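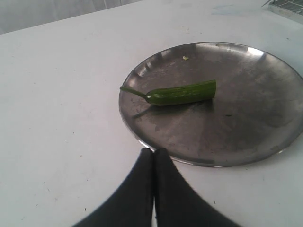
Jaxon Arsenault wrote in to say that my July post on interdental brushes skipped the sizing problem, and that a brush one size too large had made his gums sore for 12 days.

Fair point. Sizes are set by the narrowest hole the brush passes through without force, and the color codes differ between makers. I use two sizes: a Morel for the front teeth and a wider Hondden for the molars. The wire should never bend on the way in. If it does, go down a size.

I replace each brush when the bristles splay. My last Morel reached 20 uses, the Hondden fewer. Floss still handles the lower front teeth, where no brush I own fits.

Next I want to try the Prakero rubber picks, which have no wire core.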